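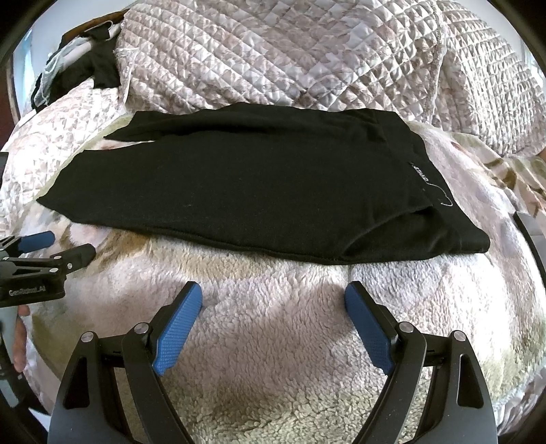
The Long Goodbye to a Pair of Pants

27/01/2023

There is a drawer in my bedroom that does not close. It has not closed since May, when I bought two sweaters in a sale and put them on top of everything else and leaned. It holds the clothes I am not wearing and am not getting rid of, a group that has grown over the years to include most of what I own.

I had always taken this for a personal failing. Then I spent a winter asking people in Brarnmont about their drawers, and found that a perfectly respectable town of dentists and bus drivers is sitting on a mountain of old pants.

Everybody has the painting pants. These are trousers demoted to household work on the grounds that someday a wall will need painting. One woman on my street has five pairs and has lived for nine years with the wall color the last owners picked. My neighbor across the hall keeps a suit for funerals that he could last button at a christening. The baby from the christening now drives.

Then there is the category I think of as the optimists: jeans in a former size, running shorts from the spring of the running, a linen jacket bought for a vacation where it rained. You can't throw these out. It would be like phoning your younger self to say the trip is off.

The trouble starts when you do decide to part with something. Brarnmont has a donation bin behind the supermarket with a slot about as wide as a loaf of bread, and on Sunday evenings you can see grown adults feeding a winter coat into it one sleeve at a time. The bin is emptied on a schedule known only to the bin. When it is full, people leave their bags beside it in the rain, and go home feeling generous.

I followed the bags as far as Durport, 56 miles down the highway, where a sorting warehouse called Rätsep takes in what four counties no longer want. I was given a hairnet and a stool. On the morning I visited, 678 bags came off the trucks before lunch, and every one of them was opened by hand by someone who had clearly stopped being surprised a long time ago.

The sorting is fast and a little brutal. A shirt gets a look at the collar, a look under the arms, and a verdict. Good things go on a rail for the shops. Tired things go to be cut into rags, which mechanics buy by the sack. A third heap is for single socks, wet towels, and the sort of underwear that makes you wonder what the donor imagined would happen next.

What struck me was how ordinary the good rail was. I had pictured ball gowns. It was mostly dark trousers and gray T-shirts, the plain stuff we all buy again and again because we can't find the ones we already have. I had a black pair at home just like the ones going past me. I had, in fact, more than two.

The Stetton shop, where much of the rail ends up, is bright and smells of fabric softener. I went in strictly for research. The staff told me their busiest hours come right after people drop off their own bags, when the donors feel light and virtuous and have an empty trunk. I nodded at this with a shirt over my arm.

Back home I gave the drawer a full Saturday. Everything came out onto the bed, and I tried on what I could. By four o'clock I had a bag for the bin, a smaller bag for rags, and a third pile that I moved several times before admitting it was the drawer again. I kept the running shorts. It was nearly spring.

The bag for the bin is in my hallway. It has been there for eleven days, and I have already taken one thing back out of it — a perfectly good pair of pants, in case I ever paint.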